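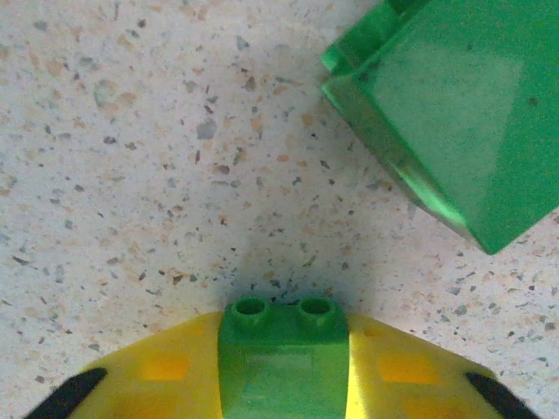
A speckled countertop with flecks of gray, charcoal, tan and pale peach.

I grew up in a house where the kitchen floor was brown, the counters were brown, and my mother's one wild purchase was a brown bread box. So you can imagine what happened when I walked into Kelly Bainbridge's showroom in Gomlow last August and saw 40 sample slabs leaning against the wall, all of them covered in freckles. I wanted to lick them. (I didn't, but I thought about it.)

Kelly started out pouring floors with her uncle and now mostly does kitchens. She mixes stone chips into a pale base, lets it cure, then grinds the top down until the chips show. The grinding is the loud part! I lasted 30 minutes in her workshop before I went to sit in the car with a sandwich.

What got me was how long people spend choosing the chips. One couple from Maltus came back four times over a single shade of pink. Kelly keeps her leftovers in old coffee cans, and she let me dig through them for most of an afternoon – the best afternoon I'd had in months, if you must know.

My own kitchen is tiny, so the quote came to $3000, with another $1000 if I wanted the windowsill done to match. I said yes to the counter and went home to sulk about the windowsill. My sister said I could have gone to Hurkia for a week with that kind of money. She's right, and I'd have come back to the same brown counter.

It went in on a rainy morning and took two people and a lot of grunting to get it past the fridge. I've since learned that crumbs vanish on it completely, so I wipe it down by feel. I've also called Kelly again about the windowsill.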